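Wakimska Bank Enforcement Filings

Version 2, released 28 August 2024

Summary

Wakimska is a text collection of 565 public notices on fines, searches and settlements involving banks and insurers. It was put together at Crichton for work on document classification. Notices come from 19 regulators and courts. Each record holds one notice in full.

Fields

id: record number
issuer: name of the regulator or court
subject_type: bank, insurer, broker or other
topic: tax, money laundering, disclosure or sales conduct
amount: penalty in the currency of the notice, blank if none was given
body: full text

Labels

Topic labels were set by hand using the Paster guidelines. Notices that fit more than one topic carry the one named first in the text. A second reader checked 25 records per topic.

Known problems

Scanned notices have broken line endings. Amounts in older records may include interest. An open search or inquiry is not a finding of guilt, and the label does not separate the two.
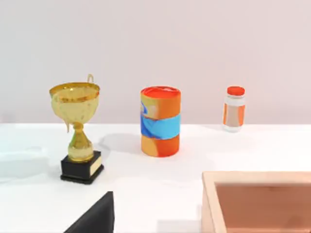 Loading

Unpack the archive and point the Niltonine reader at the data folder. Files are UTF-8, one record per line.

Updates

The next release is planned for November. Send corrections with the record id and a link to the original notice.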